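Flindholm Compliance Pack for Takeout Packaging

The Flindholm pack is a set of printed labels and wall cards for cafes and takeout counters that have to meet local rules on allergen and calorie information. It was last revised on 1 May 2019 and replaces the January edition, which should no longer be used.

Each pack holds 60 blank allergen labels, 7 wall cards and 3 copies of the staff guide. The guide was written by Siwan Gronow and checked by Magnus Skinner, who handles food law questions at Bivness. 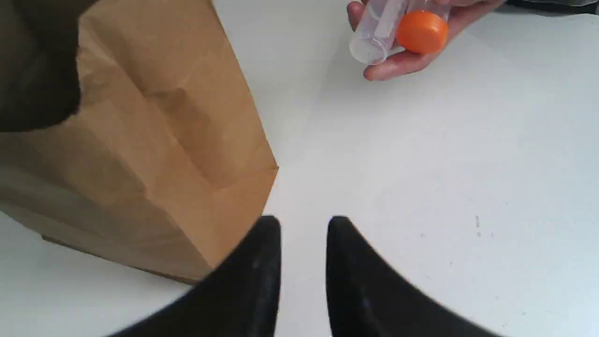

Labels are supplied on a peel-off backing and can be filled in with any ballpoint pen. Write the name of the dish first, then mark the allergens it contains. They stick to most dry surfaces, including a brown kraft paper bag, and should go on before the food is packed. Greasy or damp paper will not hold them.

Wall cards are printed on one side and come with no fixings. Rules differ between cities, so check with your local health department before putting them up.

Order code: 1816
Sold by: Bivness
Refill labels are sold separately.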